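Zwischenbericht an die Geschäftsleitung
Automatisierung Packplatz, Standort Hasatberg
Stand: Freitag, 26. Januar 2024

Liebe Kolleginnen und Kollegen in der Leitung,

ihr wolltet zum Monatsende wissen, wie es am Packplatz läuft, und zwar bitte ohne Folien. Gern! Ich schreibe einfach runter, was seit Oktober passiert ist, und die Punkte, bei denen ich eine Entscheidung brauche, stehen am Schluss.

Zuerst das, was alle fragen: Ja, die Anlage läuft, und nein, noch nicht alleine. Wir haben jetzt zwei Plätze umgebaut, den an der Rampe und den neben der Retourenannahme. Der an der Rampe macht stur Neuware, immer dieselben Kartons, da schaut kaum noch jemand hin. Der zweite ist der spannende, dort kommt die Retoure aus Ternden an, und die ist bekanntlich ein Kraut-und-Rüben-Laden: Flaschen ohne Karton, Karton ohne Flaschen, dreimal überklebt, halb aufgerissen. Genau deshalb wollten wir ja keinen Sauggreifer, sondern eine Hand mit Fingern. Das war in der Planung der teuerste Posten und ich habe damals selbst gezweifelt (steht im Protokoll, dürft ihr mir gern vorhalten).

Flaschen greifen kann die Hand inzwischen ordentlich, auch wenn sie liegen oder schräg am Rand stehen. Woran wir seit Wochen knabbern, ist die Folie. Dünnes Zeug, das glänzt, Falten wirft und an der Pappe klebt – für uns Menschen ein Handgriff, für die Bilderkennung ein Albtraum, weil jede Spiegelung wie eine Kante aussieht. Im Dezember haben wir deshalb angefangen, Folie und Klebeband als eigene Aufgabe zu üben, getrennt vom Greifen der Ware. Seitdem geht es spürbar voran.
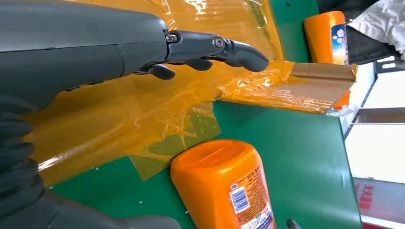
Retourenplatz Hasatberg: Zeigefinger der Hand über der Stelle, an der die zerknitterte Folie auf die Pappe trifft, dahinter und darunter je eine orange Flasche.

Beim grünen Untergrund bleiben wir übrigens. Fairweather hatte uns für die Tischfläche etwas Mattes in Grau empfohlen, aber darauf ging uns die dunkle Hand im Kamerabild dauernd verloren.

In Zahlen: Wir haben am Retourenplatz bisher mehr als 1000 Übungsdurchgänge aufgezeichnet, geplant waren bis Ende Januar genau so viele, da liegen wir also im Soll. Pro Schicht schaffen wir jetzt 50 davon. Im Herbst waren es 40, und da haben wir schon geflucht.

Jetzt zu den Leuten, das ist mir der wichtigere Teil. Die Stimmung war im Herbst mies, das muss ich so hinschreiben. Es hieß, die Hand kommt und die Frühschicht geht. Wir haben dann die Packerinnen und Packer ans Einlernen gesetzt und nicht die Technik, und das hat mehr bewirkt als jede Betriebsversammlung. Wer seit Jahren Retouren macht, sieht sofort, wo man bei so einem Klebeband ansetzt, und flucht völlig zu Recht, wenn die Steuerung es andersherum probiert. Das Handgelenk wird weniger belastet, das melden mir mehrere von sich aus. Dafür klagen andere über müde Augen und darüber, dass Zuschauen anstrengender ist als Packen. Wir tauschen deshalb jetzt alle zwei Stunden zwischen Einlernen und normalem Packtisch. Seit dem Wechsel höre ich davon deutlich weniger.

Was noch nicht klappt: die Eingruppierung. Einlernen ist eine andere Tätigkeit als Packen, bezahlt wird sie bisher gleich. Der Betriebsrat hat das zweimal angesprochen und ich finde, er hat recht. Außerdem fehlt uns nachts eine Ansprechperson für Störungen. Bleibt die Hand um drei Uhr stehen, packt die Schicht eben von Hand weiter und der Platz ist bis sechs blockiert.

Pekby möchte sich das Ganze im Frühjahr anschauen und eventuell nachziehen. Gern, aber bitte erst, wenn die Folie sitzt, sonst reden wir den ganzen Tag nur über Klebeband.

Von euch brauche ich bis Mitte Februar:

Freigabe für die Zulage beim Einlernen, rückwirkend ab Januar
eine Rufbereitschaft Technik für die Nachtschicht, erst einmal befristet
ein Ja oder Nein zum zweiten Satz Fingerkuppen (Angebot liegt im Projektordner)

Der dritte Platz kann warten, den würde ich vor dem Sommer nicht anfassen.

Viele Grüße aus Hasatberg
Projektleitung Packplatz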